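Print this page | E-mail this page

Equipment Review: Mazurek Folding Serving Trolley
Reviewed for the Barbridge Day Centre by Nana Alhassan

The Centre purchased two Mazurek trolleys in December to replace the fixed units in the dining room. They have now been in daily use for 24 weeks, at the midday meal and at afternoon tea, and staff on both shifts were asked for their comments.

Assembly is straightforward. The printed instructions are clear, although the bolts for the lower shelf are supplied in the same bag as those for the handle and are easily confused. The brakes hold well on the sloping floor by the kitchen door, where the previous units had a tendency to roll. 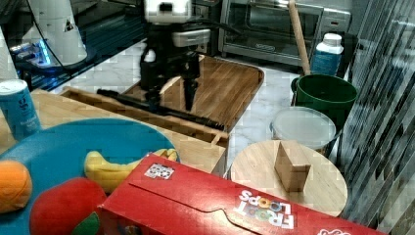 The upper shelf will take a full tea service for one table. The lower shelf is less satisfactory. It is set too close to the floor for several members of staff, and the lip is shallow, so that cups need to be packed closely before the trolley is moved. Isauro Figueroa, who supervises the tea service, has asked that hot drinks be carried on the upper shelf only, and this is now the rule in both rooms.

Noise remains a concern. The wheels are quiet on carpet but loud on tile, and residents of the ground floor have remarked on it at breakfast. Softer wheels may be ordered from Luvanow, the supplier, at extra cost. We have fitted them to one trolley and the difference is considerable.

When folded, each trolley is 54 centimetres deep and will stand behind the pantry door. The catch is stiff and should be worked with the foot.

The trolley is recommended for dining rooms of moderate size, with the softer wheels fitted from the outset. It is not suitable for outdoor paths.

Contact the Equipment Office | © Barbridge Day Centre | Back to top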